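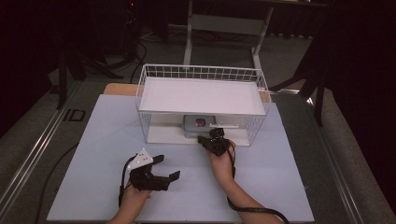

1/ Kumaresan Bhat, September 10, 2018
A thread about one wire basket. I wanted to write about small storage for a long time, and this basket is the piece I have moved, filled and emptied more than any other. It has a flat white shelf on top and an open space under it, and the gray box with the lid goes into the open space.

2/ I rent one room and a kitchen in Plekavitz. The room measures 11 square meters. The table is my desk, my dining table and my repair place, so each thing which lives on the table has to earn its position there. Before the basket I had a pile. The pile was moved to the bed at dinner and moved back after.

3/ The basket came from the household shop near the Lenihan bus stop. They had it in white and in black. I took the white one because the black one was bent at one leg, and I am glad now. White wire looks lighter on a small table, even if the size is exactly the same.

4/ First thing I learned: short legs are good. The basket stands a little above the table, so crumbs can be wiped out from under it with a dry cloth without lifting everything. My old tray was flat on the bottom and had a brown line all around it after one month.

5/ Second thing: wire alone is a bad shelf. Pens fall through the grid, coins too, and a cup stands crooked if its foot is on one wire and not on the next. I put the white panel on top of the wires and now I have a proper flat place. It is only laid on. I did not glue it or tie it.

6/ Somebody asked me last time what can go on the panel. In my home: the phone when it charges, reading glasses, a letter which I must answer. I keep it at this. If the panel is full I don't see it any more as a shelf, I see it as a pile with a floor.

7/ The lower space is for the box. Please measure the height of the opening before you buy any box, and measure it with the lid closed. I measured with the lid off. My first box was too tall by the thickness of one lid and it now holds onions in the kitchen.

8/ The gray box has rounded corners and a lid that lets some color through. You see something red and pink inside and you know already it is the right box. I prefer this to a label. I wrote labels for three years, and I changed the contents always and the labels never.

9/ About pulling it out. The space is not much higher than the box, so there is little room for fingers on top. I push the box a bit to one side, take it at the low front corners and pull straight. If you lift it early, the lid touches the shelf and the shelf jumps.

10/ Going back in is the opposite, with one difference. Put the front part in first, low, and then let go and push from behind with the flat hand. I was always trying to carry it inside all the way, and there is no space for the box and the hand together.
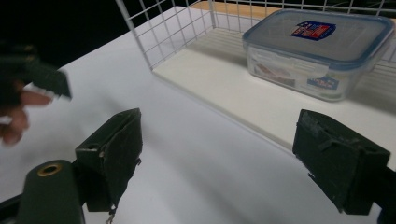
11/ Now the table around it. The basket does not stand in the middle when I work. I put it toward the far side and keep the near part of the table free, so both my arms can rest there. It seems a small thing, but I was sitting for years with one elbow in the air.

12/ If you use the far side, turn the open side of the basket to yourself. It sounds too simple to write. I had mine with the wire wall to the front for a whole week and was reaching over the top like into a well.

13/ Wire baskets make marks on some tables. Look under the legs after the first days. On a painted table I would put small felt dots or a board under. On my table I have seen no marks until now, but I also don't drag it. I lift it.

14/ Cleaning: take off the panel, take out the box, wash the basket in the sink with warm water and a soft brush. Dry it well where the wires cross each other. At these crossings the white coating is thinnest, and on my older basket the rust began there.

15/ The price, because two people have written to me: 364 for the basket at the shop. The panel I did not buy, it is from an old bathroom cabinet which my neighbor wanted to throw away. The box was 31 at the Jorport market, lid included.

16/ There is also the Nomano brand, which makes baskets that stack. A friend has six of them, one on another, and he is satisfied. I tried his for an afternoon. For me the stack became too high, I could not see the window behind it. In a bigger room I would maybe choose differently.

17/ What I don't put in the basket any more: cables (they go through the grid and hold on to it from below), medicine, anything with an open bottle neck, and receipts. Receipts now go in an envelope inside the kitchen drawer. I look at them about 6 times in a year.

18/ What stays in the box: small colored things I use in the evening. Thread, clips, a few rubber bands, the little scissors. If I need more than the box can hold, I take something out the same day. I am not strict with other rooms, only with this box.

19/ One question I still could not solve. The panel slides a little when I pull the box fast. The raised rail at the back holds it from going backward, but to the front there is nothing. I thought of two thin cable ties, or a strip of the rubber net which people put under carpets. If you have tried one of them, please write me how it was.

20/ Also, a reader asked if the basket can hang on a wall. I don't know. Mine has legs and was always standing. The lady in the shop said they have a different model with hooks, but it was out of stock and I have not seen it with my own eyes.

21/ Next time I will write about the kitchen drawer, when I find the courage to open it completely. Thank you for reading, and please send pictures of your own baskets. I read every reply, only sometimes slowly.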